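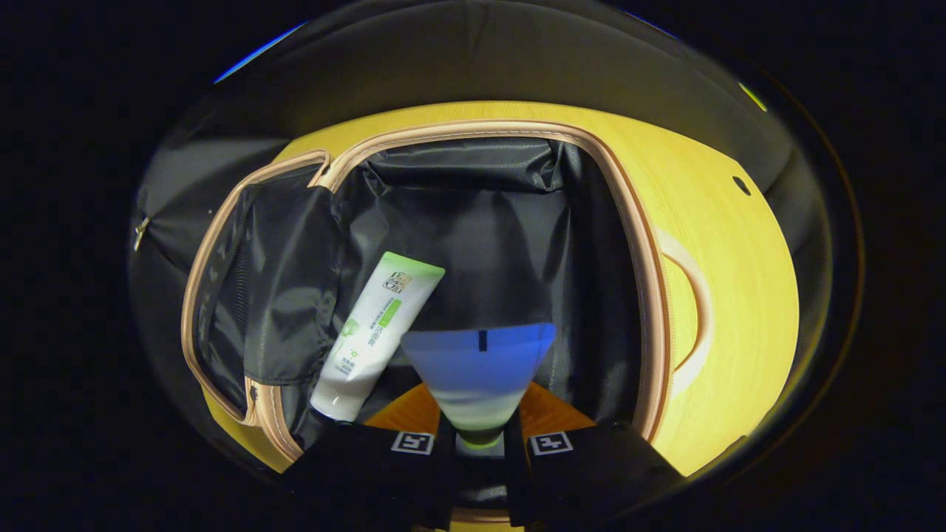 Triltorau Open Day

The Triltorau Open Day is a public demonstration of household robotics held each year at the Triltorau research hall in the town of Flallier. It presents the laboratory's work on everyday handling tasks, among them packing, table clearing and the folding of small textiles. The most recent edition for which a full program has been published took place on 4 October 2022 and was attended by 688 visitors.

History

The event grew out of a closed presentation given to local schools. In its first form it lasted one afternoon and was confined to a single room on the ground floor. The laboratory later moved into a former textile warehouse on the east side of Flallier, and the larger building made it possible to admit the general public. Attendance is free, but places at the hands-on stations are assigned by time slot. Registration normally opens in August and is handled by the town's cultural office.

The event was not held in the year of the move. A printed program has been issued for every edition since, and copies are kept in the Flallier town library.

Program

The 2022 edition was arranged as 23 stations on two floors. The ground floor was given to demonstrations by laboratory staff, and the upper floor to stations at which visitors could handle equipment themselves. Guided tours left from the main entrance and lasted 55 minutes. Visitors who did not join a tour were free to walk through the ground floor at their own pace.

A short talk opened each tour. It covered how a task is recorded by a person using a hand-held gripper, how the recordings are sorted, and how they are later used to train a robot arm. The talk was given in the lecture room, where a selection of recordings was shown on a large screen.

The packing station

The packing station, known in the program as Station 3, was the most heavily booked part of the day. It dealt with the handling of travel items in and around an open suitcase. A member of staff first carried out the task with the hand-held gripper, after which visitors were invited to try it in turn. The tool is built with two fingers, each bearing a small square marker, and carries its own camera.

Soft luggage linings and squeeze tubes are considered difficult objects in this field. A lining folds and shifts when it is touched, and a tube changes shape under pressure — a firm grip may bend it, while a light one may let it turn. Staff at the station explained these points as visitors worked. Children were admitted to the station with an adult.

Chiu arm and Vollix software

Two systems were presented beside the packing station. The Chiu arm is a table-mounted robot arm developed in the laboratory for light objects. During the open day it was run at reduced speed behind a clear screen. Vollix is the laboratory's software for reviewing recordings. It allows an operator to mark the start and end of each attempt and to set aside those that were interrupted. Visitors could sit at one of several desks and sort a short set of recordings prepared in advance.

Neither system is sold commercially. The laboratory lends Vollix to partner schools for classroom use.

Reception

A regional newspaper described the 2022 edition as well organized but crowded, and noted long lines on the upper floor during the early afternoon. The laboratory's own report reached a similar finding and recommended that a second packing station be provided. It also recommended larger printed signs — several visitors had missed the stairs to the upper floor.

See also

Flallier textile warehouse
Chiu arm
Vollix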